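4. Folding and loading jeans and trousers

This section covers long garments for the lower drawer of the Brevis. Shirts and knitwear are covered in section 3. Assemble the insert and fit it in the drawer before you start (section 2), and check that both end stops click into the rails.

The lower drawer insert is part no. 3865. It has long, open bays with an inside width of 223 mm and takes folded garments standing on edge, with the fold facing up. If your insert has short closed cells, you have the sock and underwear version and jeans will not fit in it.

4.1 Before you fold

Check each garment first. Anything put away damp will mark the felt liner and can go musty in a closed drawer.

1. Empty all pockets, including the small coin pocket. Coins and keys left in a pocket make a lump that stops the garment standing up straight.
2. Do up the button and the zip.
3. Take off any belt. Belts go in the side channel or on a hook, never in the bays.
4. Turn the garment right side out and pull each leg through to the cuff.
5. Feel the waistband and the inside seams. If either is still damp, hang the garment up again and leave it overnight.

Note: Heavy denim dries last at the waistband and at the pocket bags. The legs can feel completely dry while the pockets are not.

4.2 Choosing a surface

Use any flat surface longer than the garment. A made bed works well and saves bending. A dining table is better for dress trousers that need a crisp crease. Carpet will do, but it puts lint on dark fabrics.

If you use a bed, pull the sheet or doona tight first. Wrinkles underneath will show up in the fold, mostly in lighter fabrics such as linen and cotton drill. Put pillows out of the way and lay the garment across the bed, waist at one side and cuffs at the other, so that you can reach both ends from where you are sitting or standing.

A checked or striped sheet is handy. Line up the outer seam with one of the lines and you can see straight away whether the legs are straight.

Caution: Do not fold on a bed where an electric blanket is switched on. Turn it off at the wall and let it cool.

4.3 Laying the garment flat

1. Hold the garment by the waistband and give it one firm shake.
2. Lay it down with the waistband to one side.
3. Smooth from the waist towards the cuffs with the flat of your hand. Work along the seams first, then the middle of each leg.
4. Push the back pockets flat. If there are flaps, tuck them down.
5. Spread the cuffs. Plain hems need nothing more. For ruffled, gathered or frilled hems, open the layers out with your fingers and let them sit naturally. Do not press them flat.

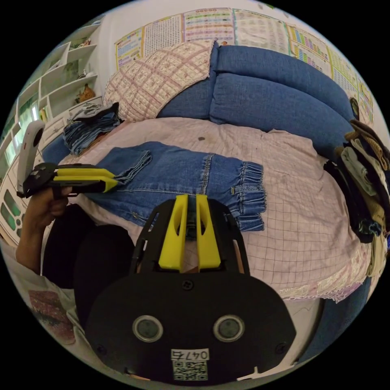
Figure 9. Blue jeans laid across a bed. Note the ruffled hem at the cuff.

Jeans with a decorative hem are bulkier at one end. Fold them by the method in 4.5. The standard fold in 4.4 will leave the hem poking out of the top of the bay.

4.4 Standard fold (plain hems)

1. Fold one leg over the other so that the outer seams meet. The back pockets should be on the outside.
2. The seat forms a small triangle that sticks out at the crotch. Fold it in to make a straight edge.
3. Bring the cuffs up towards the waist and stop 100 mm short of the waistband.
4. Smooth the whole length again.
5. Fold from the closed end towards the waistband in thirds. For thin fabrics, fold in half instead.
6. Stand the folded garment on its edge. It should stay up without help. If it flops over, open it out and fold again from step 3, a little tighter.

Children's sizes usually need only one fold after step 3. Long men's sizes may need an extra one. Go by the height of the bay, which is marked on the inside of the end stop.

4.5 Fold for ruffled, flared or beaded hems

1. Fold one leg over the other as in 4.4, and tuck in the triangle at the seat.
2. Fold the waistband end towards the middle of the leg. Leave the hem where it is.
3. Bring the hem end over the top, so that the hem lies on the outside of the bundle and is not trapped inside.
4. Fold once more if the bundle is taller than the bay.
5. Load with the hem facing the side wall of the drawer, where nothing will rub against it.

Caution: Beads, sequins and metal trims can snag on the felt. Slip a sheet of acid-free tissue between the trim and the liner. Coloured tissue may transfer dye and should not be used.

4.6 Loading the drawer

1. Open the drawer fully. On models with the soft-close rail you will feel a slight catch just before the end.
2. Start at the back. Stand the first garment against the rear wall with its smooth fold facing up.
3. Add the rest one at a time, working forward. Keep heavy denim at the back and lighter trousers at the front.
4. Slide the movable divider up to the last garment and press down until it locks.
5. Close the drawer slowly and check that nothing catches on the frame above.

Do not force extra garments into a full bay. You should be able to slide a flat hand between any 2 garments. An overfilled bay bows the divider outward, and a bowed divider will not lock. Replacement dividers are sold in pairs.

4.7 If something is not right

Garments lean or fall over: The bay is too empty. Move the divider back, or put a rolled towel in the gap.

Drawer will not close: A fold is standing above the bay marker. Take out the tallest bundle and refold it.

Sharp crease across the knee: The cuff was brought up too far in step 3 of the standard fold. Hang the garment in a steamy bathroom for an hour, or iron it inside out at the setting on its care label.

Blue marks on the liner: New dark denim can shed dye. Wipe the felt with a barely damp white cloth and let it dry with the drawer open. Wash new jeans separately before you store them, following the care label.

Hem has gone flat: Shake the garment out and hang it by the waistband. Most gathered hems recover by the next day.

For storing belts, ties and scarves, go to section 5.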